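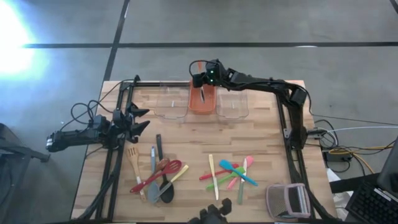
Utensil sorting station, demonstration hall, Cultavura open day

Cultavura Community Forum > Events and Visits > Open day: report on the utensil sorting demonstration

Posted by fatent_facilities
Moderator, Events and Visits

Members who registered for the August open day at Cultavura have asked for a written account of the sorting demonstration. The following is offered on behalf of the Fatent facilities group, which attended with 29 of its members. Other attendees are invited to add their own observations below. Please keep replies to the subject of the visit.

The demonstration concerned the sorting of mixed kitchen utensils into bins. Our group was admitted at 10:30 and remained at the station until shortly before noon. The task as explained to visitors was to take spatulas, spoons and knives from a mixed pile and place each in the bin assigned to its type. The utensils are of the sort found in any staff kitchen, in wood, silicone and other common materials, and they were laid out overlapping one another.

Our group's interest was practical. Fatent operates the kitchens at 5 sites, and the return of clean utensils to the correct drawer is a daily task at each of them. We wished to learn whether equipment of this kind could be considered within the next planning period. Our conclusion, for the present, is that it could not, although the visit was well organized and we would attend again.

Three points are recorded for members:

The station was operated at a deliberate pace. The host stated that speed had been reduced for the open day.

Visitors were asked to stand behind a line on the floor. This was respected, and the view from the line was adequate for the front row only.

Written material was limited to a single sheet, which did not give the rate of successful placements.

Reply by wuyts_maintenance

Thank you for the report. I attended with the Wuyts delegation in the afternoon session and would like to place a differing view on record.

The statement that the equipment could not be considered appears to rest on the pace of the demonstration. I do not believe pace was the subject of the demonstration. The host explained at the start of our session that the purpose was to show the handling of items that lie across one another, and this was the part that our delegation found instructive. A red slotted spoon lying over two or three other handles is a difficult item to lift without disturbing the rest. Anyone who has emptied a utensil drawer by hand will recognize the problem.

I would also note that the sheet distributed in the afternoon carried a contact address for technical questions. It may not have been included in the morning copies.

Reply by fatent_facilities
Moderator, Events and Visits

The clarification is appreciated. The morning sheet did not carry a contact address. I would ask that it be sent to me by private message so that it can be added to the first post.

On the matter of pace, our group accepts that it was reduced for the occasion. Our difficulty is that no figure was given for normal operation. A facility with a fixed number of kitchen hours cannot plan on the basis of a reduced speed and an unstated normal one.

Reply by gokus_training

I coordinate apprentice training at Gokus and brought a small party to the morning session. Our instructors were asked to prepare notes, and I have been given permission to share part of them. 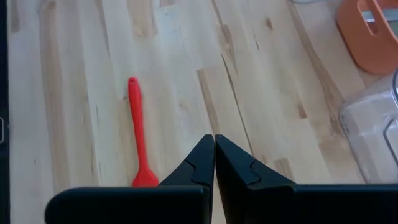

The apprentices were asked to consider how a worker would plan the approach to a single item before touching it. In our workshops this is taught with hand tools, and we have found that beginners look at the item and forget everything standing next to it. The sorting station gave our instructors a useful parallel. A red utensil lying by itself on the table, with its handle pointing away from the gripper and open wood beside it, seems a simple case, and most of the apprentices graded it so. The stronger answers mentioned the orange container and the clear one on the right, and asked what path the arm should follow with a long item in its fingers. Two apprentices asked whether it is better to take such an item by the handle or nearer the head. Our instructors did not agree among themselves on this point, and the question has been carried over to the next class.

I would support the view of the Wuyts member that the session had value. Its value for a training body may differ from its value for a facility that is considering a purchase.

Reply by wuyts_maintenance

The question of handle or head was raised in the afternoon as well. The host's answer was that the handle is preferred where it is accessible, and that a flat, wide head can turn in the fingers. I cannot say whether this is a fixed rule of their system or a general remark.

Reply by northbay_catering

With respect to the previous contributors, I believe the demonstration was presented to the public in a manner that raised expectations. The invitation used the words "kitchen automation." What was shown was a table, several arms and a set of bins. There was no washing, no drying and no drawer. Our staff traveled a considerable distance and had expected to see a complete process.

I also wish to note the matter of the bins. Two of the three were clear plastic and one was orange, and there were no labels on them that could be read from the visitors' line. Several members of our party did not understand which type of utensil belonged in which bin until the session was nearly over. A printed card in front of each would have resolved this.

Reply by cultavura_visits
Verified organizer

On behalf of Cultavura, we thank all members for their comments. We wish to respond to several points.

The open day received 161 registrations, which exceeded our planning. The sessions were shortened as a result and the time for questions was reduced. We regret this.

The wording of the invitation has been reviewed. The term "kitchen automation" will be replaced with "utensil sorting" in future notices. We accept that the former suggested a wider scope than was intended.

Bin assignments were read aloud at the beginning of each session. We accept that visitors who joined late did not hear them, and cards will be provided at the next event.

We are not at present able to publish a placement rate. The station is used for development work and its settings are changed often. A figure taken on one day would not be representative of the next.

Reply by northbay_catering

The response is noted, and the change of wording is welcome. I maintain that an event offered to catering firms should state in advance that no figures will be provided. We would have sent one person instead of a full party.

Reply by fatent_facilities
Moderator, Events and Visits

Our group shares the concern about figures, although we consider the organizer's explanation reasonable. We would suggest a range, with the conditions stated, in place of a single figure. A range would be sufficient for a first discussion with our management.

The contact address has now been received and added to the first post.

Reply by gokus_training

May I ask the organizer whether a training session could be arranged separately from the public open day - perhaps with a smaller party and a longer period for questions? Our apprentices would benefit from seeing the same item attempted more than once from different starting positions.

Reply by cultavura_visits
Verified organizer

Requests for group sessions may be sent to the visits office through the contact form. Please state the size of the party and the preferred month. Morning sessions begin at 9:00 and are limited to one group at a time.

The suggestion of a range has been passed to the technical staff for consideration. A reply will be posted in this thread.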